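# Cutting and Coloring a Replica Tarot Pack

The maker behind the Skasgate packs works alone and sells under that name only. The subject of our talk was a block-printed tarot pack in a seventeenth-century style, finished in January.

The cards are printed from pear blocks onto rag paper, then pasted to a core. "Three layers is the minimum," the maker said. "Two will curl. I use wheat paste, and I press each stack for 30 hours."

Color goes on through stencils — one per pigment. The first run used four stencils and came to 300 sheets. Registration was the main fault. "The red drifts. On period packs it drifts too, so I set a limit of a sixteenth of an inch and discard past that."

The date on the pack, 1621, is cut into the two of coins. The maker calls it a convention of the pattern and makes no claim about a source pack. "I worked from several. The court cards follow one, the trumps another. The notes in the box say which."

On backs, the choice was a plain hexagon grid from a Kubiak pattern sheet. It is printed separately and folded over the front edge as a border. "The fold protects the corners. It also makes the pack thick, so you shuffle it in halves."

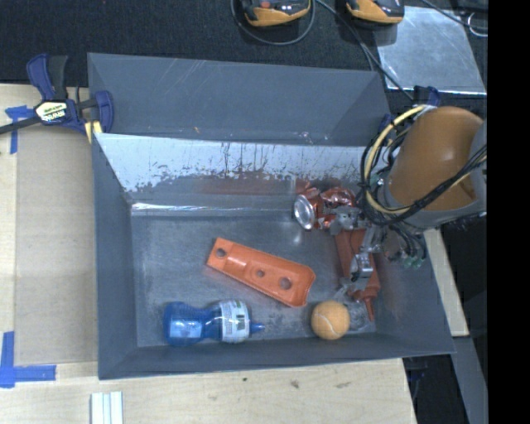
## Rules and play

The pack ships with a rules leaflet for a three-handed game. Scoring is by tricks and counted cards, and the dealer takes the extra cards. "Learn it with open hands first," the maker said. "Two deals will do."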